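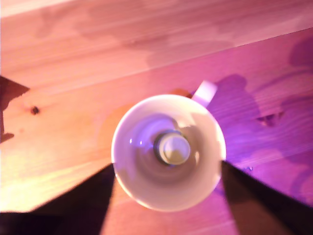 A white mug from straight above, with something small standing at the bottom.

Why does a plain white mug have so many colors in it? I looked into one for ages before I noticed! One side is a bit blue and purple, and the other is more beige.

The shiny coating on a mug is called glaze. It starts out as a sort of runny paint made with ground-up minerals. Then the mug goes into a very hot oven called a kiln, and the glaze melts into a thin skin of glass.

Glass bounces light around. So a white mug borrows color from whatever is near it - the sky, a lamp, your sweater. Those two tiny bright dots on the wall are reflections too.

Try it with your own mug. Hold something red next to it and peek inside. What color do you get?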